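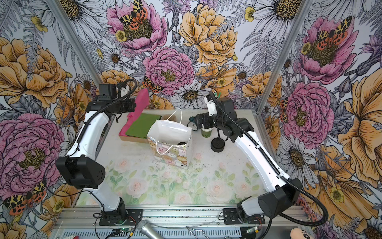
Robots always start with the nice jobs and leave the rotten ones to people, a reader wrote to me after my last piece, and would I please ask about that next time I got inside a packing room. Fair enough. So I asked, and I'll get to the answer, but it took most of a pot of tea to reach it.

The packing room belongs to Budeck, in Zillberg, and if you've ever had a gift bag turn up at the door with the tissue folded just so, there's a fair chance it came from somewhere very like it. They make up presents to order. A customer picks a bag, picks what goes in it, types a message, and somebody at a bench puts the lot together. In a quiet week that's 1,070 bags. In the week before Christmas it was 3,000, and the packing lead told me she still can't look at curling ribbon without feeling slightly ill.

She's been there nine years and started on the benches herself. She asked me not to use her name (her mum reads everything, apparently, and rings up about it), so I haven't. She talks fast and she's very funny, and she doesn't have much patience with the way people talk about her job now that there are arms in the room.

"People come in and they go straight over to the robot and they say, ooh, isn't it clever," she said. "And behind them there's a woman doing four times the work with a sore shoulder. I think she's clever. Go and look at her."

I did go and look at the robot first, I'm sorry to say. It's a pair of arms, white with black joints, fixed to a rail along the front of a table, with a little camera up by each gripper. The bag between them when I got my picture was one of the bear and bunny ones, in pinks and yellows and greens, with rope handles. Everyone calls the whole set-up the Semaan, after the name on the paperwork, and they say it the way you'd say the name of a lodger.

What does it do all day? Less than I'd imagined, and more than they'd expected, she reckons. At the moment it has two proper jobs. It holds a bag open and steady, and it puts the boxed item in. The tissue is still done by hand, and so are the tags, and anything with a lid that might pop off.

"Bags are horrible," she said. "You wouldn't think so, would you? But a paper bag wants to be shut. It's got handles flopping about, and if you squeeze it you get a crease right across the bunny's face and then it's a second. We had a whole shelf of seconds in the first month. My niece had a birthday party and every single child went home with a creased bunny."

I asked whether that had put people off it.

"No, it cheered them up! They'd been told for weeks how good it was going to be. Then it came and it couldn't open a bag. You could feel the room relax."

It can open a bag now. That's mostly down to the packers themselves, and I hadn't understood this part before I went. When the arms need to learn something, somebody from the benches sits down and does it through them, over and over, moving a pair of hand controls while the arms copy. For the bag job they wanted 200 good goes before they'd let it try by itself. She did a lot of those. So did the two packers with the steadiest hands, which caused a bit of feeling among the others until it was turned into a rota.

"It's the oddest thing, teaching it," she said. "You find out what you do. I had no idea I tap the bottom of the bag before I put anything in it. Nine years, I never noticed. And there's the arm, tapping the bottom of the bag, and somebody shouts across, that's you, that is, that's you all over."

Did she like that, or was it a bit creepy?

She had a think and poured more tea. "Both. I was proud, and then I went home and felt funny. You do wonder what they'll want you for once it's got all your little habits. I said so as well. I said it in the meeting, out loud, and I'm glad I did, because four other people had been thinking it and sitting on it."

That meeting is the bit she wanted me to write down. The managers had come with slides about output. The packers had come with questions about hours. She says the two halves of the room talked straight past each other until one of the older packers asked to see her own job description, with the robot in it, on paper. There wasn't one. It took five weeks to get one written, and the Semaan stayed switched off on the evening shift until it was done.

What they got in the end was a new line in everyone's contract that says teaching the arms is paid work, at a higher rate than packing, and that it can't be more than two hours of anybody's shift. No jobs went. She was careful about how she put that. "No jobs went from that room. We didn't take on the Christmas temps we normally would, though, not as many of them. Those were people too. Some of them come back every year and I had to ring them. So when they say no jobs were lost I think, well, who did I ring, then?"

I didn't have an answer and she didn't seem to want one.

So, to my reader's question about nice jobs and rotten jobs. I put it to her more or less word for word and she laughed out loud.

"Oh, they're right! They're dead right. It gets the boxes. Boxes are lovely, you could do boxes in your sleep. We've still got glitter. We've still got the candles that come in with the wick bent and the ones where the smell gets in your hair." She'd asked early on whether the arms could do the reaching, the big stretch up to the top rack that does everyone's shoulders in, and was told they couldn't, as they're bolted down and they work at table height. "So the one thing that hurts us, it can't do. And I thought, did anybody ask us before they bought it? They'd have got the same answer off all of us. Shoulders."

They are asking now. Budeck has a second room at Parkance, twenty minutes up the road, and before anything gets ordered for that one the packers there have been filling in a form, an ordinary paper one, about what aches and what drives them up the wall. She's seen the first lot. Top of the pile was the racks, again. Second was the radio.

I wanted to know what had changed on an ordinary day, leaving out the big stuff. She said the noise, for one. The arms whirr a bit, and you stop hearing it, and then they pause and the whole room looks up. The talking has changed too. The benches used to run in a long line so you gossiped with whoever was next to you. When the table for the arms went in, the line was split in two, and she reckons there are friendships that went a bit quiet just from that. They've since turned two of the benches round so people face each other. It cost nothing and she thinks it did more for the mood than anything on the slides.

And there's the minding. Somebody has to keep half an eye on the arms, clear the table when it gets cluttered, put things back where they belong, and stop it when a box goes in upside down. It isn't hard but you can't drift off. "When I'm packing I can plan my whole tea," she said. "I can sort out my sister's marriage. When I'm minding that thing I can't think about anything, and I'm not doing anything either. I come off it more tired than off the bench. I didn't expect that at all." They swap every forty minutes now. It was every two hours at the beginning, and she says you could see it on people's faces.

I asked what number she's proudest of, as the office had given me several. She ignored all of theirs. The one she likes is 1,765, the most bags they've ever sent out in a week with no overtime at all, arms and people together. Everybody went home at their proper time, Friday included. There was cake, though she says it was a shop one and a bit dry.

Would she have the arms taken out, if it was up to her? She pulled a face at me.

"No. I'd have it moved, mind. It's got the spot by the window."

She had to get back after that, there was a delivery of candles in. I'm going up to Parkance once the forms are all read, and if there's something you'd like me to ask the packers there, drop me a line before the end of July. Somebody has already sent in one about toilet breaks and I'm definitely asking it.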